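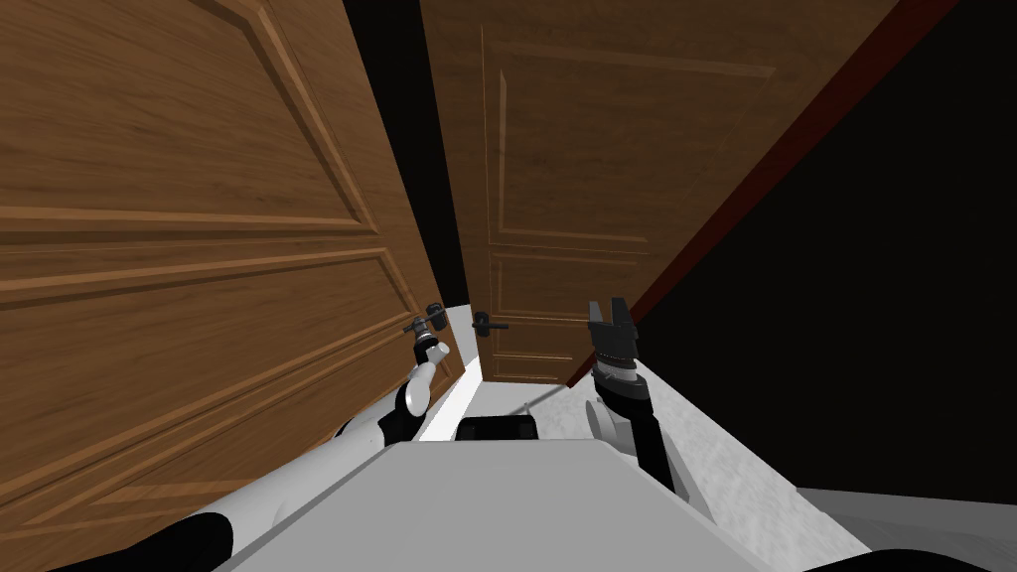 R. Bragança

Home | Notebook | Materials | Archive

August, bench notes

Finish trials on the panelled door samples, continued from the last entry. The Veltex oil went on the second set of offcuts before lunch. Same method as the first set: sand to 180, vacuum, wipe down with a barely damp cloth, leave until the grain has stopped lifting, sand again by hand with 240. I skipped the second sanding on sample 4 on purpose to see how much it matters. It matters a lot. The surface feels like a cat's tongue and I will have to take it back to bare wood.

The mouldings are still the slow part. Oil collects in the groove where the raised panel meets the frame and if it is left there it goes tacky and then shiny. A cotton bud gets it out but takes ages. A folded strip of old sheet pulled along the groove is quicker and leaves less fluff. Do the grooves first, then the flat of the panel, then the stiles and rails. I did it the other way round on sample 2 and dragged oil back over a face that was already wiped.

Weighed the tin before and after. 111 g used on the whole set, counting what stayed in the rag. The first set took more, but those pieces came off a different board and the end grain was open on three of them. Not a fair comparison. Next time seal the ends with a thin coat the night before and weigh again.

Colour: warmer than I wanted. On the Vendwood offcuts it goes slightly orange under the strip light and looks fine by the window. Put one piece on the windowsill and one in the drawer, both with the date on the back in pencil, to see how far they drift apart by the end of next month.

Drying. The tin says overnight. At 4 pm the faces were dry to the touch but a thumb pressed hard still left a print. The shed was damp all day and I had the door shut because of the sawing next door. Leave them till tomorrow afternoon before the second coat, whatever the tin says.

Rags went flat over the rail outside, not in the bin. Please keep doing this. There was a balled-up one under the bench again and it was warm when I picked it up.

Kunard wax arrived, 2 tins, one dented but the lid seals. To be tried over the oil on samples 1 and 3 only. Sample 5 stays as oil alone so we have something to check against. Thin coat, white pad, buff after an hour.

Also sorted the hinge screws. The brass ones in the blue box are a shade too fat in the head for the countersinks and sit proud. Either recut the countersinks or use the steel ones and put up with the colour. I would rather recut.

To do:
strip sample 4
more 240 grit, we are down to the last half sheet
ask whether the longer boards can be stored flat
second coat on 1, 2, 3 and 5
move the oil off the top shelf, it drips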